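Notebook, June -- equipment plan for the second half

Sat down with Dagmar Ondrejka before lunch to settle what we buy and what we put off. Writing it up while I still remember which numbers were whose.

Where we stand: everything on the pick-and-place side still runs in simulation. The room we use most has the green table, the brown leather sofa and a laptop on it, two candlesticks, a lamp, and a few small things scattered around. It costs us compute time and not much else. The question was how much more of it we want before money goes into an arm.

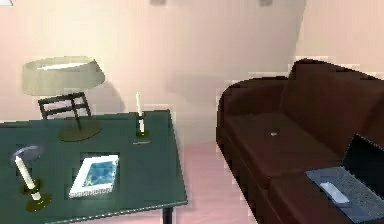
Dagmar wants 1000 more episodes before we order hardware. I said we could order now and run them during the lead time. We went back and forth and ended up closer to her side, mainly on account of the gripper. Thin upright things like the candles need different fingers from small things lying flat, and we haven't picked a finger set. If we buy the Drullemard parallel gripper with its stock fingers we will be paying for a second set by fall.

Count so far is 271 episodes kept, 162 thrown out. Most of the rejects are mine, from the week I had the camera offsets wrong. Those get rerun first.

Cameras: one fixed, one on the wrist. The wrist views are where I have the most doubts. Some come out steeply tilted and mostly wall, with the small brown objects down near the teal surface taking up very little of the picture. A wider lens would help, so I'm changing the field of view in the sim before anyone asks Mistix for a camera price. Dagmar also wants the mount moved back a little. Fine with me, but it has to clear the cable -- put that in the request to Šimko when we ask about brackets.
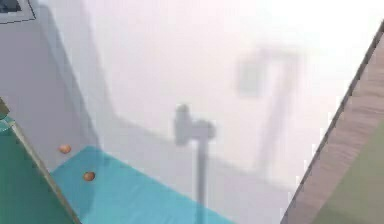 To buy, in order

Workstation card first. It pays off whether or not the arm gets approved.

Wrist camera, 2 of them so we have a spare. Wait for the lens test.

Gripper and fingers together, one order. Ask Drullemard if they sell the body without fingers.

Arm last. Irunura will hold their quote if we answer in writing, Dagmar is sending that this afternoon.

Not buying: a second table and stand. We can bolt to the old bench.

Still open: who pays for the safety fence. It was left out of both budgets. I need to check with facilities before the arm goes on any form.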